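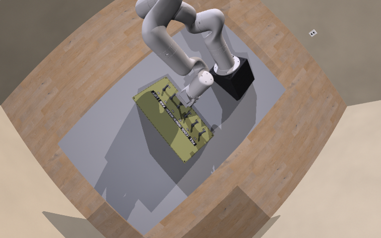 Slide 1: wood plank surrounding a grey floor area.

Looking after hard floors: speaker notes
February
By the Sandance talks desk
8 min read

Start at five past, when the people from the car park have sat down. Leave the title up while they settle.

Opening

Good evening. I fitted floors for Nwankwo for a long time and then moved over to the repair side, so most of what I know comes from being called out after something went wrong. Tonight is mainly wood, with a bit at the end on where wood meets something else. Please ask questions as we go. If I can't answer I'll write it down.

(Hands up: who has real wood at home? Who has something that looks like wood? Who isn't sure? There are usually plenty in the last group. Tell them how to check: lift a threshold strip or a floor vent and look at the cut end of a board.)

Slide 2: Three kinds of board

Solid wood is one piece all the way through. It can be sanded several times in its life. It moves the most with the seasons.

Engineered board has a layer of real wood on top and a base glued up in layers underneath. It moves less. How often you can sand it depends on the top layer. With a layer of 4 mm you have some room. With a very thin one, leave the sander in the shed.

Laminate has a printed surface. You can't sand it at all. A damaged board has to be replaced or filled.

(Pass round the three offcuts. Get them back before the break, they went missing at Clenura.)

Slide 3: Water

Most of my call-outs were water. Floods are the obvious ones. More often it was a slow leak behind a dishwasher, or years of wet mopping.

Wood takes up moisture from the air as well. In a damp summer the boards swell and the gaps close. In winter with the heating on they shrink and the gaps open. A small gap in February that has gone by midsummer needs nothing doing to it. People fill these gaps in the cold months, then the boards swell, the filler is pushed out and they ring me.

Boards that curve up at the edges are usually wetter underneath than on top. Find the water first. If you sand them flat while they're wet they will dry out into the opposite shape, and you've lost the thickness for good.

(Someone will ask how long to wait. Say: until the meter reading stops changing. For the Dero Street hall that meant leaving the floor alone for a whole spring, and the hirers were not pleased. It went back nearly flat and only the doorway needed new boards.)

Slide 4: Cleaning

Sweep or vacuum first, with the brush head down. Grit does more harm than dirt. Then a cloth or flat mop wrung out hard. If you can see standing water behind the mop, it's too wet.

No steam mops on wood. I know the box says you can.

No vinegar on a lacquered floor as a regular thing. It dulls the finish over time. Use whatever cleaner the maker of the finish names. If you don't know the finish, put a drop of water on it in a quiet corner. On sound lacquer it sits there. On a tired oiled floor it soaks in and leaves a darker mark, and that tells you the floor wants oil.

Felt pads under chair legs. Change them when they go hard, as a flattened pad full of grit works like sandpaper.

Slide 5: What it costs to put off

The job I use here was a meeting room of 25 square metres. When the lacquer first went dull by the door, a light abrade and a fresh coat would have come to 500 pounds. They left it until the bare wood had gone grey, and by then it needed a full sand, new boards by the door and three coats. I won't put the final bill on the slide. It was a lot more than 500.

(Don't get drawn into quoting for people's own rooms. Offer to look at photos afterwards.)

Slide 6: Where wood meets something else

Tile, carpet, vinyl, stone, painted concrete. The wood moves and the other one mostly doesn't, so there has to be a gap, and something over the gap or in it.

A cover strip is the simple way. Fix it to the subfloor or to one side only. If it's pinned through both, it will work loose or hold the boards so they buckle somewhere else.

A cork strip looks neater where both surfaces are at the same height. Cut it a little proud and trim it down.

If one surface is higher, use a ramp strip and think about wheels. Pushchairs, wheelchairs and tea trolleys all find a lip. So do feet in socks.

Leave a gap at the walls too, under the skirting. The longest unbroken run I have repaired was in a sports hall at Clenura, 178 boards from one side to the other and tight to the wall at both ends. It had lifted in the middle. We took a strip off along one wall and most of the hump settled within the week.

(Break here if running late. Tea is at the back.)

Slide 7: Repairs you can do yourself

Small dents in bare or oiled wood: damp cloth, warm iron, a few seconds at a time. Try a hidden place first.

Light scratches in oiled wood: rub with the grain using a fine pad, wipe, re-oil, buff off the extra. Lay oily rags out flat outside to dry before you bin them. They can catch fire if they're left in a heap. Say this twice.

Squeaks: talc brushed into the joint will sometimes do it. If the noise comes from the joists you'll need to screw down from above, so check for pipes and cables first.

Leave loose parquet blocks in their places until you've numbered them on the back with pencil.

Questions

Likely ones: underfloor heating, dogs, rugs on new floors (wait until the finish has cured), whether bamboo counts as wood.

Handout is by the door. Chairs back in stacks against the far wall, lifted and carried please.

Get new talk notes by email once a month. Enter your address to join the Sandance newsletter. You can unsubscribe at any time.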